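Brultton Rules

The Brultton Rules are a voluntary code of practice for two-armed robots that sort and move small containers on an open bench. They were drawn up in Grurnbridge by the equipment supplier Larkura and first circulated in May. The rules have no legal force. They are often quoted in sales material as though they were a standard, a status they have never held.

Scope

The code applies to fixed benches where people work in the same room as the arms. It covers the layout of the bench, the handling of small bottles, the routing of cables and the keeping of a fault log. It says almost nothing about speed or gripping force, which existing machine safety law is left to deal with. Critics have found this a convenient gap.

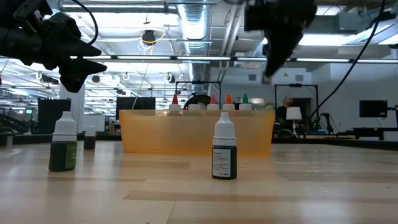 Layout rules take up most of the text. Each bench must have a marked tray or tub for finished items, and anything outside it is to be treated as not yet sorted. The wording copes badly with ordinary work. Dropper bottles lined up along the rear rim of an orange bin, with others standing on the table in front of it, could be passed or failed under the same clause, depending on whether the rim is read as inside or outside. Cap colour may be used as a sorting mark, but the code does not say what should happen when a cap is swapped. Cables must be kept "clear of the working area", a phrase left undefined.

Testing

A bench is said to conform after 600 transfers with no more than 2 drops. The source of these figures is not given. The test may be run by the owner of the bench, with no outside witness, and failed runs need not be reported. A bottle that tips over but stays on the work surface is not a drop under the code. Conformity therefore shows very little about whether a gripper can set a bottle upright, arguably the skill most buyers care about.

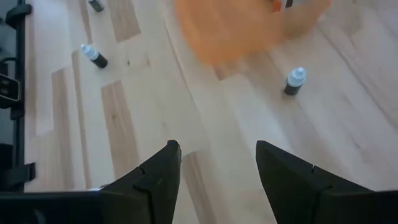 Barrett Abernathy wrote in a review dated March 9, 2022 that a test allowing unlimited retries "measures patience", and asked for every attempt to be logged, good or bad. Larkura replied that full logs would put off smaller users. The clause was left unchanged.

Uptake

Sorensen adopted the code for its own benches but added a rule that a second person must sign the test sheet. Other users have taken up the layout rules and ignored the test. No public list of conforming benches exists, and claims of conformity cannot easily be checked.

See also

Collaborative robot
Machine safety
Self-certification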